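Vilutano: reimplementación libre de un juego de plataformas de 8 bits
Versión de desarrollo. Documentación en español.

Resumen

Vilutano reconstruye el motor de un juego de plataformas por pantallas fijas a partir de su comportamiento observado. El repositorio contiene el motor, un editor de niveles (Boyer) y dos juegos de mapas: Darkau, que reproduce la disposición original, y Plesau, con niveles nuevos. No se distribuyen gráficos ni sonidos del cartucho. Los incluidos en assets/ se dibujaron desde cero con la misma paleta y el mismo tamaño de tesela.

Estado

Darkau: 200 pantallas, completo. Se puede terminar de principio a fin.
Plesau: 400 pantallas previstas. Las zonas tercera y cuarta cargan, pero no tienen enemigos.
Sonido: efectos completos; la música solo suena en el menú.
Guardado: por contraseña. El formato cambió en la última rama y las contraseñas anteriores no son válidas.

Requisitos

Compilador de C con soporte de C11
SDL2 y SDL2_mixer
CMake
Python 3, solo para Boyer

Compilación

cmake -B build
cmake --build build
./build/vilutano --mapa darkau

Sin el argumento --mapa se abre el selector. En Windows hay que copiar las DLL de SDL2 junto al ejecutable; el script de instalación todavía no lo hace.

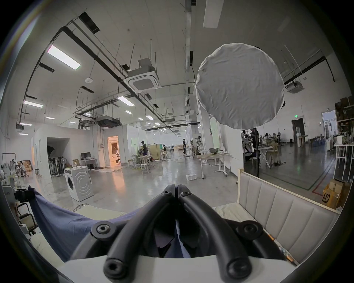
una observación recibida en el gestor de incidencias: con --mapa plesau el salto largo queda un píxel corto respecto a Darkau, y la pantalla 508 no se puede cruzar sin recibir daño. Ocurre igual con teclado y con mando.

Confirmado. La física es la misma en los dos mapas, pero Plesau usa plataformas con borde redondeado y la comprobación de colisión redondeaba hacia abajo. Está corregido en la rama colision-borde, pendiente de fusionar. La numeración de Plesau no es consecutiva: la centena indica la zona y las dos últimas cifras la posición dentro de ella.

Física

El motor trabaja con coma fija 8.8. La lógica avanza a paso constante y el dibujo se interpola, de modo que la frecuencia del monitor no altera la altura del salto. Los valores están en src/fisica.h:

GRAVEDAD 0x0030
IMPULSO_SALTO 0x0400
VEL_MAX_CAIDA 0x0380
VEL_MAX_SUELO 0x0180

El original permite encadenar un segundo salto al soltar una escalera en el mismo ciclo en que se pulsa el botón. Ese comportamiento se conserva en Darkau y se desactiva en Plesau con la opción salto_escalera = 0.

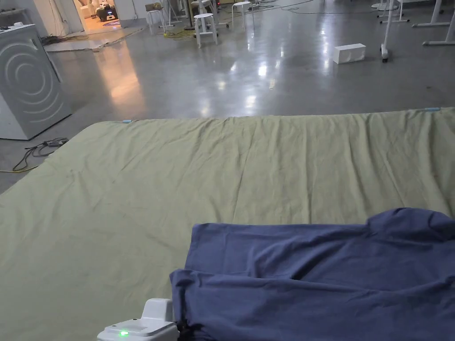 La misma opción puede fijarse por pantalla en el archivo de nivel y tiene prioridad sobre el valor global.

Formato de nivel

Cada pantalla es un archivo .vlt de texto con tres secciones: [teselas], [objetos] y [reglas]. La sección de teselas es una matriz de índices hexadecimales separados por espacios. Los objetos se declaran uno por línea, con tipo, columna, fila y parámetros. Un índice inexistente se carga como tesela vacía y deja un aviso en el registro.

El límite de objetos por zona es de 600. Boyer no lo comprueba al guardar; el motor sí, y termina con el código de error 4.

Problemas conocidos

El parpadeo de objetos del original se emula solo con --parpadeo.
La pausa no detiene el temporizador de las puertas.
Boyer pierde el historial de deshacer al cambiar de zona.

Licencia

Motor y editor: GPL 3. Gráficos y mapas de Plesau: CC BY-SA 4.0. Los mapas de Darkau se ofrecen como datos de compatibilidad y no se aceptan cambios sobre ellos.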